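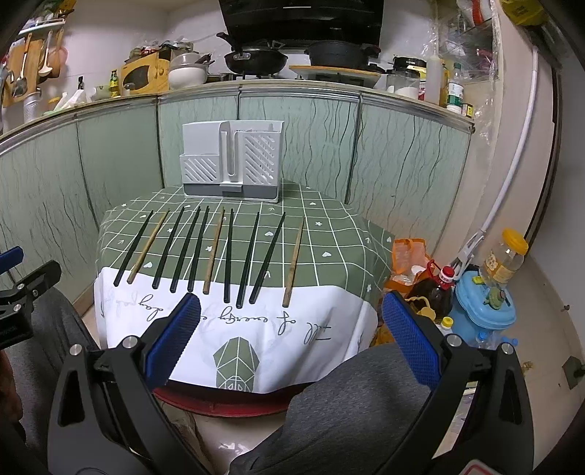
The update for the Plonar 5 had been promised for April, and by the time it reached Tustwood most people had stopped asking. Paula Dobre had not stopped asking. She had asked the carrier, she had asked the man at the carrier who was different from the first man, and she had asked the phone itself, by going into the settings and pressing Check Now until the button seemed to flinch. The phone said it was up to date. It had been saying so for a year and a half, with the calm of a person who has never read a newspaper. She did her checking at the round table with the sage-green cloth, the one with the white grid and the little hearts and flowers, which her mother-in-law had chosen and which had a white panel hanging over the near edge with curly dark writing on it. Some of it looked like "full of" and some of it looked like "day." Paula had never worked out the rest and had come to feel that this was between the cloth and whoever it was talking to.

At twenty past seven in the evening the phone buzzed and told her a new version was available.

"It's here," she said.

"Who is?" said Aurelia Stanciu from the kitchen.

"The update."

"Does it want to eat?"

Aurelia was eighty-one and had come for two weeks in the winter before last. She owned the same phone as Paula, because Paula's husband had bought two of them at once, on a deal, shortly before taking a job on a ship. Hers lived in a sock. She took it out at six every evening to call her sister, held it flat in front of her mouth like a slice of toast, and put it back in the sock. As far as Paula knew, it had never given her a moment's trouble.

Paula's, on the other hand, had a list. It dropped calls near the bread aisle. The flashlight came on during sad movies. When she typed the name of her friend Tincuța, it offered "tincture," then "tin cup," then gave up and offered a picture of a cactus. Stirska, the company that made it, had a support forum where all of this was well known, and where every thread ended with the same reply from a moderator: This will be addressed in the coming software.

So she had a good deal riding on the coming software. She read the notes twice. They said: Various improvements.

"Various," she said.

"Improvements to what?" called Aurelia.

"They don't say."

"My doctor's like that."

The download was large and the house's internet was not, so Paula plugged the phone in and propped it against the sugar bowl where she could see it. Then she picked up the landline and called Tincuța Ene, who worked the returns desk at Pascu's and had opinions on electronics in the way other people have allergies.

"Don't do it," said Tincuța.

"It's downloading."

"Downloading's fine. Downloading is just having it in the house. Don't install it. Iulian installed it at lunch."

"And?"

"And now his phone thinks he lives in Lisbon."

Paula considered this. Iulian Avram lived over the dry cleaner's, and there were worse things that could be said of a person than that he lived in Lisbon. "Is it otherwise all right?"

"He says it's very fast. He says it's never been so fast. It's just that all his alarms go off for Portugal."

"But the keyboard. Did they fix the keyboard?"

There was a silence on the line. "What's wrong with the keyboard?" said Tincuța.

"Nothing," said Paula.

At eight o'clock the download had reached 60 percent and Paula had joined the forum. She'd been reading it for months without an account, the way one might stand outside a restaurant reading the menu. To join she had to choose a username, and the name she wanted was taken, so the site suggested paula216, and she was paula216 before she'd had time to think about the other 215.

The thread about the update was already eleven pages long. People had written things like Butter smooth!! and DO NOT INSTALL, often one right after the other and in two cases under the same name. A man with an eagle for a picture reported that his battery now lasted three days. Somebody asked him what he used the phone for. He said he didn't, much, he mostly used the tablet.

There was one post Paula read several times. It came from a Sheyla Rengifo, who used her full name and ordinary capital letters and so stood out in that company like a nun at a car auction. She had written: I have waited a long time for this and now that it is here I find I am nervous. My phone is bad but I know all the ways it is bad. Is anyone else in this situation?

She had been given no answer except a link to a page on how to clear the cache.

Paula wrote: Yes. I am at 60 percent.

A minute went by.

I am at 70, wrote Sheyla Rengifo.

They went on like that for some time. Sheyla's flashlight also came on by itself, though in her case it was at funerals -- she had been to several that year, it was that kind of year -- and she'd gotten into the habit of leaving the phone in the car. She had heard that the update moved the clock from the left side of the screen to the right. Paula said she could live with that. Sheyla said she'd thought so too, at first, but had then caught herself looking at the left corner with real affection.

What will you do? wrote Paula.

I have a rule, wrote Sheyla. I never change anything after nine at night.

It was eight fifty-two.

"Is it done?" said Aurelia, coming in with two plates of the noodle thing. She set one down on the hearts and flowers and looked at the phone against the sugar bowl, which now showed a single blue button with the words Install Now and, in much smaller letters, Later.

"It's downloaded. I have to decide."

"What does it do, if you press it?"

"It makes the phone better."

"Then press it."

"Or it makes it worse."

"Then don't." Aurelia sat down and tucked her napkin into her collar. "When they put in the new elevator in our building, everyone was excited. The old one stopped between floors. You'd be in there with Mrs. Whoever and her shopping for half an hour. Then came the new one, very nice, with a mirror. Never stopped once."

Paula waited. "And?"

"And it was a good elevator," said Aurelia, surprised. "We were very happy with it. Eat."

They ate. At eight fifty-eight Paula wiped her hands, read the warning about not turning off the device, read the other warning about reading the warning, and pressed the blue button. The screen went black. Then a small Stirska logo appeared and began to turn in a circle, and Paula watched it turn with her fork in the air.

It took until nine fifteen. The phone lit up and welcomed her, asked if she wanted to take a tour, and when she declined, gave her the tour. The clock was on the right. The icons had all been made slightly rounder, as if they'd been sucked. She went straight to messages and began, with one finger, to type the name of her friend.

T, i, n, c.

Tincuța, said the phone. It even had the mark under the t, which wasn't quite right, but Paula was not about to start a thread.

She called Tincuța to tell her, and the call went through at once, clear as a bell, and they talked for ten minutes, in the course of which Paula learned that Iulian had decided to keep the Portuguese alarms, as they got him up late and he'd been meaning to look into that. Then she opened the forum.

Done, she wrote. It's good. The keyboard is good. You do miss the clock.

Sheyla Rengifo's answer was already waiting, from nine o'clock exactly.

Pressed Later, it said. Tell me how it goes. I'll look in the morning.

Paula was writing back when the flashlight came on.

"Oh, is it sad?" said Aurelia, looking up from her noodles, and went to get her sock.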